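Amonberg Folding Desk, seven months in
Reviewed by Solange Petrenko
Posted 11 Jul 2026 in Home Office

I bought the Amonberg in December, in the week when everyone I know was buying scented candles. My old desk was a door on two filing cabinets and I had finally admitted that the doorknob hole was never going to be a cable port. The Amonberg cost 280 dollars, plus delivery, plus the price of a new hex key when I lost the one in the bag.

It's a folding desk. The top tips up against the wall, the legs swing in, and what you're left with is a shallow wall cabinet that looks like it might hold a fuse box. The company photographs it in a room with one plant and no person. My room has a bed, a bike, a drying rack and me, so I was an easy sale.

Assembly

The box says one person can put it up. One person can, if that person has a forehead they don't mind using. The back plate has to be held flat on the wall while you drive the top screws, and the instructions show this being done by a smiling figure with no shoulders. I called my neighbor Hậu Bùi, who held the plate and read the booklet aloud in a voice of growing disbelief. Step 9 refers you to step 14. Step 14 is in the Cludex language, meaning it's all about the Cludex hinge, a patented thing they're very proud of and have given its own logo.

Find your studs first. The anchors that come in the bag are fine for a picture frame. I threw them in the drawer with all the other anchors I've never trusted and used proper lag screws. The plate hasn't moved since.

The hinge

I have to be fair to the Cludex hinge. It's good. The desktop comes down slowly even if you let go of it, and goes up with two fingers. For the first month I folded it away every evening like a person in a magazine. The action is still smooth now, apart from a small click near the top that started in April and that I've decided is character.

The legs are less good. They lock with a plastic collar you push down until it snaps, and one of mine snaps while the other sort of agrees. The desk doesn't fall. It does wobble side to side when I type with any conviction, and when I erase something by hand it's like working on a ferry.

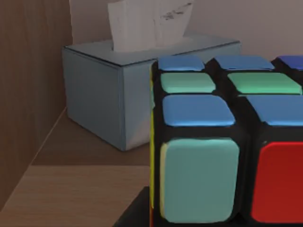
Storage is where the thing gets optimistic. Behind the top there are three shallow shelves and a strip of felt pockets. Anything on the shelves has to be slimmer than a paperback or the desk won't close, and you find out by closing it. My stapler didn't make it in. Neither did my tape dispenser, my mug of pens, or the pencil sharpener I've had since college. They live on the windowsill now, so the clutter I was meant to fold away just has a better view.

The felt pockets are for "correspondence," according to the booklet. Mine hold takeout menus and a warranty card I keep meaning to send.

The surface

It's a pale veneer and it marks if you look at it with a warm drink in your hand. I have one ring from a teapot, in the exact spot where you'd rest your eyes. I tried mayonnaise (the internet told me to) and now I have one ring and a faint memory of lunch. Get a desk mat on day one.

Customer service

I wrote to them over the sulky leg collar. Someone signing as Periklis Dimitriou answered the next morning, was very pleasant, and sent me a replacement collar for the wrong leg. I wrote again. He sent another one, same side. I now own three left collars and we've stopped writing.

Compared with the others

Before this I borrowed a Veststead from my friend Evanthia Andreadis for two weeks while she was away. It's 300 dollars, a bit deeper, and much steadier, and it folds with a bang that brought the downstairs neighbor up. The Liapis is the handsome one, solid oak, 1,360 dollars. I sat at it in the showroom and liked it very much, and then walked around the block and remembered what I earn.

If you write longhand all day or own a heavy monitor, get the Veststead and warn the building. If you have a laptop and a small room, the Amonberg does the job. I'm writing this on it. I haven't folded it up since March, and at this point I'd have to move the plant.

Four stars for the hinge, two for the legs, call it three. Will update if I ever get a right collar.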